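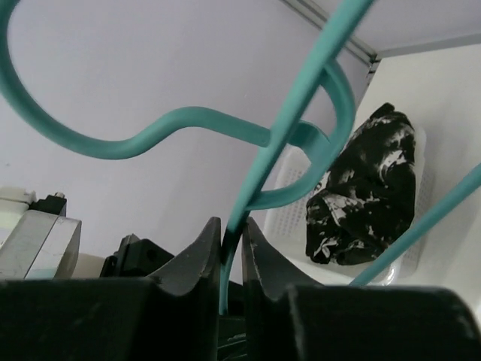
Limeo, poste à deux bras pour la penderie

Réf. Limeo 4, conçu et assemblé par Solteck
Disponibilité : à partir de mai
Prix : sur devis (asseyez-vous avant d'ouvrir le courriel)

Limeo met des vêtements sur cintre. Il ne repasse pas, ne retrouve pas la chaussette manquante et n'a aucun avis sur votre garde-robe. Vous lui confiez une panière et une tringle, il s'occupe du trajet entre les deux, à une allure que nos clients les plus polis qualifient de réfléchie. Comptez jusqu'à 6 minutes pour un haut récalcitrant. Un adolescent fait mieux, si vous arrivez à le convaincre.

Le poste comprend deux bras montés sur un rail en aluminium, un plan de travail blanc et une enceinte aux parois lavande pâle. Le portant en bois clair est livré avec son plateau. Les cintres en plastique sont fournis, en turquoise pour la plupart.

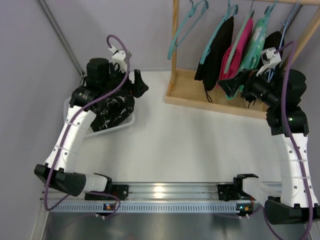
La vraie difficulté, c'est le tissu. Une boîte de conserve garde la même forme du matin au soir. Un haut noir à motif blanc en prend une nouvelle chaque fois qu'on le regarde, et l'encolure se cache avec un talent remarquable. Chez Sarport, où un premier poste tourne en arrière-boutique, Limeo a mené à bien 91 mises sur cintre lors du dernier essai. Les autres pièces ont fini dans la panière, ou à côté.

« Je le lance à l'heure du déjeuner et je ne le regarde pas, ça m'énerve », résume Yara Hourani, responsable de la réserve.

Deuxième difficulté, les cintres eux-mêmes. Deux cintres qui se croisent forment un casse-tête que l'être humain règle d'un coup de poignet et d'un juron. Limeo dispose du coup de poignet. 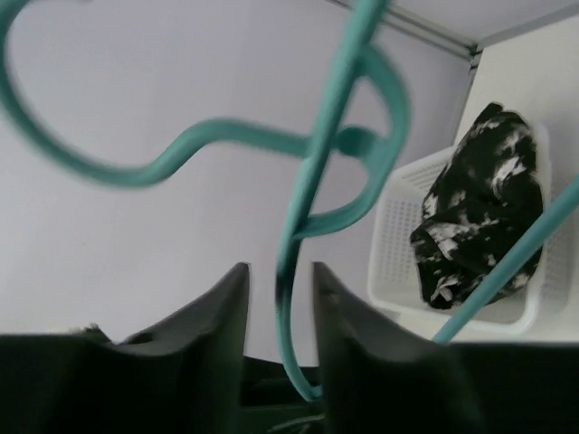
Pour limiter les ennuis, espacez les crochets sur la tringle et évitez les modèles à pinces. Les bretelles fines restent déconseillées avec le logiciel actuel. La mise à jour Gough devrait améliorer la prise, et nous employons le conditionnel à dessein.
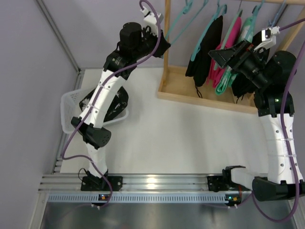

Les deux bras de Limeo devant le portant, panière à gauche.

Caractéristiques
Bras : deux, avec pince
Capacité conseillée : 4 vêtements par cycle
Autonomie : aucune, prévoir une prise
Niveau sonore : 60 dB
Matières : coton et maille légère ; soie à vos risques

Peut-il remplacer quelqu'un en boutique ? Pas cette année. Il peut avancer le travail pendant une pause, à condition que quelqu'un passe ensuite redresser les épaules.

Devis et démonstrations : écrire à Solteck, service Limeo, en précisant le type de cintres utilisés.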